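Druludden 207 floor vase: two months in

Posted Feb 4, 2024 by Obaidul Munasinghe

I have wanted a proper floor vase for years. The sort you put dried stems in and then leave alone, because I am hopeless with fresh flowers and every tulip I have ever brought home has been face down on the windowsill by the following evening. So when my sister moved to Flumstead in December and wanted rid of half her furniture vouchers, I took one off her hands and spent the lot on the Druludden 207.

First, the delivery. It came in a box big enough for a small child to live in (mine did, for most of a weekend) and it was packed beautifully. Shaped card top and bottom, a cloth bag round the neck, no polystyrene at all. There is nothing to put together. You lift it out, wipe it with a dry cloth and that's you done. I did find a bit of sawdust inside, which came out when I turned it upside down over the bath.

What sold me was the shape. I looked at a lot of vases before this one and most of them have a mouth like a bucket, so you need armfuls of stuff to fill them or it all flops to one side. The 207 has a narrow neck, and it makes even five or six stems of pampas stand up as though somebody clever had arranged them. Mine is standing empty for now, while I choose between eucalyptus and a few bare birch twigs from behind the allotments!

The weight is good too. It stands 800 mm high, and I was worried it would go over the first time the dog came round the sofa at speed. She has hit it twice that I know of. It rocked, it settled, she carried on. On carpet it feels very steady indeed. On the hall tiles I'd want a felt pad underneath, and it would have been nice to get one in the box.

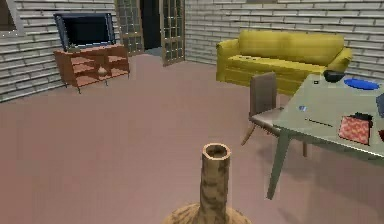
Wood grain all the way up the neck, and a good thick rim.

Now, the finish. Druludden sell it in three shades and I went for the lightest. The grain really is lovely, and it changes a lot through the day — quite pale in the morning, much warmer once the lamps are on. Mine has one small knot low down that I've turned to the wall, though my husband keeps turning it back because he says it's the best bit. It's sealed with a hard wax and the leaflet says to top that up once a year. I used the Jidard clear wax I already had in for the kitchen worktop and it went on without any trouble.

You can't put water in it. The leaflet is clear on this, but the shop page isn't, and I think that ought to be fixed. If you want fresh flowers you need a tube liner, sold separately, and it's only 8 cm across at the widest, so you won't be getting a big bunch of anything in there. For dried stems none of this matters a bit.

On price: it was 241 pounds, which made me gulp, voucher or no voucher. I did look hard at the Soltani one first. It's a good deal cheaper and a nice enough thing, but when I went to see it in the shop the neck had a visible join down one side and the whole vase felt light, as if it wanted to be a lamp. If you're going to tuck yours into a corner behind a chair, the Soltani would do you fine and you could spend the difference on stems. Mine was going to be out where people walk past it, and I wanted something I'd enjoy looking at up close.

Dusting is easy enough with a soft paintbrush round the rim. Dried pampas sheds like mad for the first week, so give it a good shake outdoors and a blast of hairspray before it comes anywhere near your carpet.

I'm already eyeing up the smaller one for the landing. My sister has one voucher left and I have offered to paint her bathroom for it.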